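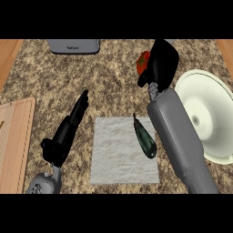

Ticket 956: right gripper opens too early over the sink
Project: Somurine kitchen simulation
Component: right arm, gripper control
Status: open, waiting for review
Assigned to: Junhao Jiang

Summary

In the vegetable task, the right arm must take the tomato from the counter, carry it to the sink and put it down in the basin. The zucchini comes after. In the October build the right gripper sometimes gives the open command before the arm has reached the place point. The tomato then falls on the rim of the sink and rolls back to the counter. The run is not stopped, and the arm continues its path with nothing in the fingers.

I ran the task 200 times overnight with the same start layout. The early opening happened in 144 runs. With the older build I cannot reproduce it.

Steps to reproduce

Load the counter layout with the towel, the zucchini and the tomato. Keep the left arm in its waiting pose. Start the task from the Dramex panel with the default speed and watch the right gripper state in the log.

What I expect: the gripper stays closed until the arm reports "at place point".
What I get: the open command is sent at step 272, while the arm is still moving.

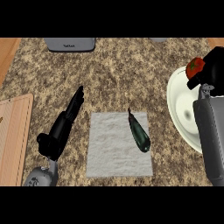

Guangming Cui

Update, 10:40. I have looked at the part of the path where the tomato is held over the left rim of the sink. It is a bad place to let go. If the fingers open there, the fruit touches the rim first, and after this it can go to either side. So a part of the runs looks successful in the result table only by luck. Please do not use the success rate of this build for any comparison.

I checked these things already:

Grip force. I raised it two times. No change, so I do not think the tomato is slipping. The open command is clearly written in the log.

Left arm. It has no object and it only waits between the cutting board and the towel. I turned off its controller completely and the fault was still there.

Speed. At half speed the open command still comes at step 272. This was for me the most useful result. It means the command follows the step counter and does not look at the arm position.

Update, 14:15. Junhao asked if the place point was moved by mistake when the sink model was changed. I compared both files and the place point is the same, in the middle of the basin. The path to it is longer now, because the new start pose of the right arm is lower. I think the old fixed step was long enough for the old path and nobody noticed that it was fixed.

Reply from Junhao Jiang, 15:05

Confirmed on my side. There is a fallback timer in the Drevunent gripper module, and it is turned on by default after the merge. I will turn it off in the task file today. Please run again with the timer off and attach the log, also for the zucchini.

Update, 17:30. First runs with the timer off are done. The gripper stays closed until the place point is reached. But if the arm cannot reach the point, it now holds the tomato without end and the task hangs. We need a stop with a clear error message in this case. I keep the ticket open and will start the full set of 200 runs tonight.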